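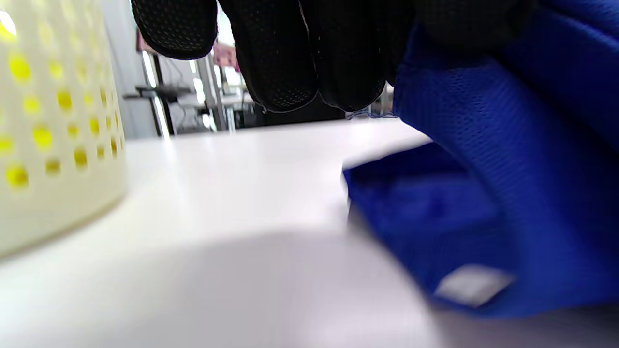
Ticket: Harkero wrist computer, dives missing after download to Getport
Status: Closed, workaround in place
Opened: 27/05/2018
Category: Dive log / transfer
Reported by: Brindesard Sub-Aqua, club equipment desk

Fault as reported

The club's Harkero wrist computer holds 116 dives in its own memory. When it is connected to the club laptop through the Haslinger cable and a full download is run in Getport, only 11 dives appear in the logbook. No error message is shown. The progress bar reaches the end and the status line reads "Transfer finished".

The 11 dives are the most recent ones. Everything earlier is absent from the logbook but can still be scrolled through on the unit itself, with depth, time and water temperature all present. The unit was last downloaded in full before the winter service. It came back in April with a new battery and was used on the first two trips of the season without any complaint.

Set-up

Computer: Harkero, air and nitrox modes, set to metric, salt water
Cable: Haslinger clip type, USB end
Software: Getport desktop, club licence, logbook shared by all users of the laptop
Battery indicator: full
Unit clock: correct to the minute

Checks already made before opening the ticket

Contacts on the back of the unit rinsed in fresh water, dried and wiped with a soft cloth. Same result.
Cable moved to the other USB socket. Same result.
Laptop restarted. Same result.
Second download run straight after the first. Getport reports no new dives.

Support, first reply

Please confirm whether the logbook has been filtered. In Getport the list view can be limited by date or diver, and the filter stays on after the program is closed. Go to View, then Filters, then Clear. If the dives reappear, the transfer was complete and only the display was at fault.

Please also send the transfer log. It is a text file saved in the same folder as the logbook.

Club, reply

Filters cleared. Still 11 dives. Transfer log attached. The last lines are as follows:

link open
unit identified
header read ok
start pointer 3000
reading records
end of records
link closed
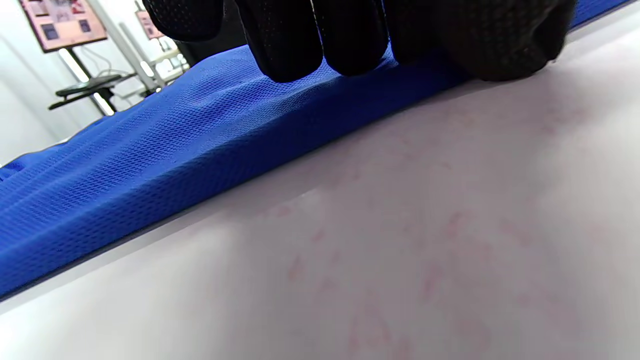
Gloved hand on blue mesh fabric

Support, second reply

The start pointer is the useful part. Getport keeps a note of where in the unit's memory it stopped last time, and begins reading from there on the next download. A value of 3000 is a stored position. On a complete download the line would show zero.

This explains why no error is raised. The software is doing a normal "new dives only" transfer and believes it has the older ones already. The question is why those dives are not in the logbook. There are two usual causes:

The logbook file has been replaced by an older or empty copy, while the pointer has been kept. The pointer is stored in the user settings on the laptop and is not part of the logbook.

The unit has been downloaded on the same laptop into a different logbook. The pointer belongs to the serial number of the unit, so a download into one logbook moves it on for all of them.

Please look in the documents folder for any other Getport logbook and note the size of each.

Club, reply

Two logbooks found. One is the club file in current use. The other has the same name with "copy" on the end and is larger. It opens normally and contains the older dives up to the end of last season. It seems the wrong file was put back when the laptop was reinstalled.

It does not contain four dives from the autumn quarry weekend. Those are on the unit but in neither logbook.

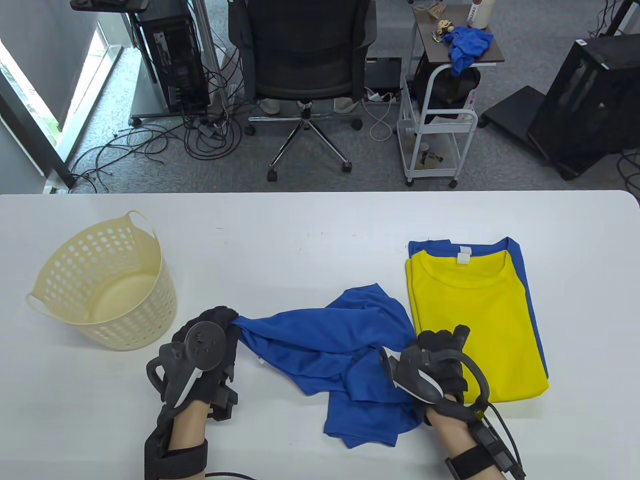
We would prefer to read everything again from the unit into the current file, so that the profiles all come from one source and the quarry dives are included.

Support, third reply

That can be done. Steps in order:

Close Getport. Make a copy of both logbooks on a memory stick.
Open Getport and load the club file.
Go to Devices, select the Harkero, choose Properties.
Press Reset Position. Confirm.
Set Sample Block to 500. The default is higher and some Haslinger cables drop the link on a long read.
Set Duplicates to Skip. With this on Merge, the dive notes in the logbook will be overwritten by blank ones.
Attach the cable, wait for the unit to show PC, then start the download.

Do not touch the clip during transfer. A full read takes several minutes and the bar may stand still in the middle.

Club, reply

First attempt stopped part way with "link lost". The clip had been sitting slightly crooked on the contacts. Refitted, laptop sleep mode switched off, download started again from the beginning.

Second attempt completed. The log shows start pointer 0. All 116 dives are now in the club file, including the four from the quarry. Notes on the recent dives are intact. Three profiles were compared with the unit's own screen and the maximum depths agree.

Remaining point: notes, buddy names and cylinder details for the older dives are only in the copy. They have not come across.

Support, closing note

The unit stores no notes, so these cannot be recovered by download. They can be brought in with File, Import, Notes Only, using the copy as the source. Matching is by date and start time. Dives logged while the unit clock was an hour out will not match and will need to be typed in.

Renaming the second logbook after the import is advised. The pointer fault has been passed to development. Until it is changed, run Reset Position after any reinstall of the laptop.

Ticket closed. Reopen within the usual period if the import fails.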